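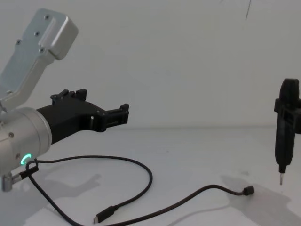

I've been using the Morkel two-arm bench cell at Bandside for nine weeks now, and I'm writing this because the reviews I read before we bought ours were all by people who sell them. I run a small repair and assembly shop. We do cables, chargers, little boxes with four screws in them, and my hands have been doing that work for more than 20 years. What I wanted was a second pair for the dull parts. The first thing I came to love was the ring light at the wrist, glowing green, which I can read from across the shop without putting my glasses on. The second was how happily the thing shares a plain white table with the stuff we already owned, electric screwdriver included. I had pictured fencing and yellow tape, and a bench I'd never get to sit at again!

Setup took us three afternoons. The software, Lerkano, is friendly once you stop fighting it. You move the arm by hand to where you want it, save the spot, move it again, save that one, and then play the whole thing back slowly while somebody keeps a hand near the stop button. I had a simple pick-and-present job running before closing time on the first day (badly, but running). The manual is 70 pages and you need maybe a third of it. The chapter on cable handling is the good one, so read it twice.

Cables are hard, and I want to be fair about that. A metal bracket stays where you put it, but a charging cable has opinions. It rolls, it springs back, it lies one way in the morning and another way after lunch. We spent most of January learning how to lay them out so the gripper would come down on the right bit, and I still think that's a skill my people have and the cell doesn't. Put the plug end in a sensible place and it's a pleasure to work with. Toss it down any old way and you'll be walking over to help. 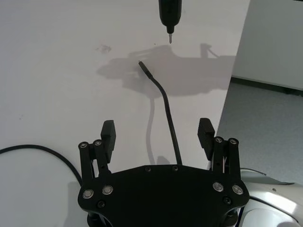
Golshifteh Heydari read a draft of this and told me I was skipping the part that mattered, that her wrists no longer ache when she drives home, and that she'd trade a good deal of speed for that alone. She also said the job got more interesting and a bit lonelier, because she used to chat across the bench and now she's often at the screen working out positions.

I think she's right on both counts. We've moved the screen so it faces the other benches, and that helped more than I expected. Nobody's hours went down, which I promised before I signed the order. What changed is who does what. The holding and presenting goes to the arms when it can, and the checking, the odd jobs and anything with a fiddly customer story stay with us. Everyone who wanted to learn to teach the arms has had a turn, and the best at it so far is our newest hire, who had never soldered anything before coming here.
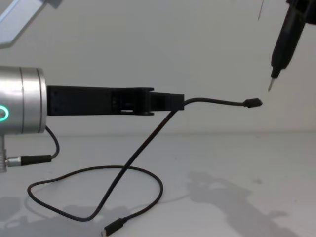 Then there's the price of accessories, which is my one real grumble. We got a quote from Mousavi for spare fingers and I had to sit down. The grippers themselves have been solid, though, and swapping a pad is quick with the right hex key. I'd also like a longer lead on the stop button, and a quieter startup chime, please.

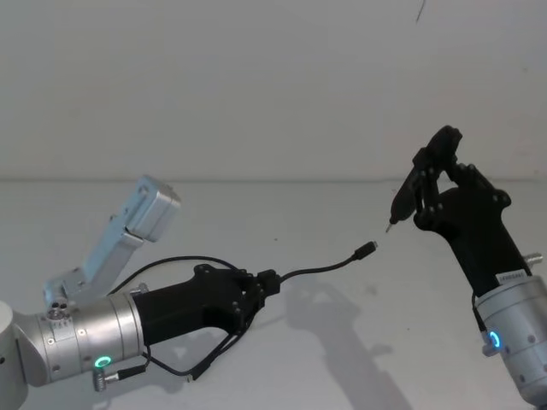
Plug in one gripper, pen-shaped tool in the other, and a little air between them.

Would I buy it again? Yes, and sooner. If your work is all big flat parts you may find two arms more than you need, but for small fiddly things it's lovely to have one side hold while the other side does. Budget a slow first month, let the people who do the job now teach it, and get the wall bracket for the screen. Ours came with the wrong screws, but Morkel sent the right ones within 3 days.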